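January 25, 2021

Long day, good day, mostly a software day. I got in meaning to spend an hour on the grasp planner and I was still at it when the hallway lights went off on their timer.

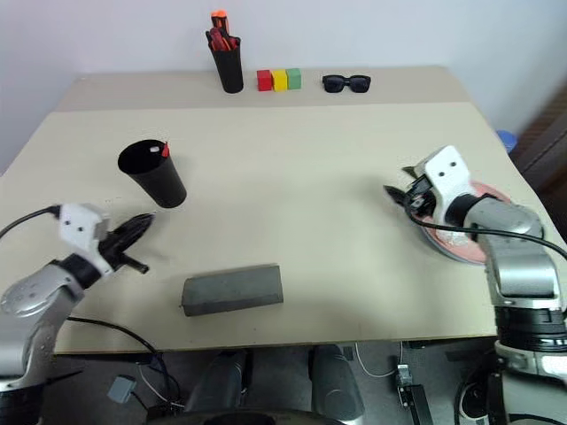 So, the planner. Back in December I moved us from the old sampler over to Gretora, and ever since then the left arm has been taking these ridiculous scenic routes. It would swing way out, fold its elbow up like it was doing yoga, then come back down to a spot it could have reached with a tiny nudge. I'd been blaming the cost weights and I've tuned those things to death (I have a whole page of numbers in here somewhere, all useless now). Today I finally logged the seed states and there it was! Every query was starting the IK from the home pose instead of the pose the arm was really in. One line. I changed one line and the paths got short and boring, and I love boring.

After that I was on a roll, so I went after perception too. The black things on the table have always been a pain. Cups, sunglasses, our own grippers, they all come back from the depth side as holes with fuzzy edges, and the segmenter happily glues a fingertip to whatever dark thing is next to it. I wrote a mask that projects the arm model into the view and throws those pixels out before clustering. It's crude and it eats a bit too much around the wrist, but the clusters look way saner. The red, yellow and green cubes are a different headache, because when they're touching in a row it wants to call them one long object. I'm splitting on color for now and feeling a little guilty about it.

Left a batch running in simulation before I went home, 1279 scenes, 8 workers, planning timeout at 1000 milliseconds. Stodon chewed through the first few without complaining, so fingers crossed. If the dashboard is all red in the morning I'm going to go get a donut before I even open the logs.

Still to do: the Handovetti bridge drops messages when both arms publish at once, and I think my queue depth of 4 is just plain silly. Also I need to write up the seed thing properly so I don't do it again in the Panasiuk branch, where I'm pretty sure I copied the same code. Ugh, I definitely copied the same code.

Bed now. My eyes are toast.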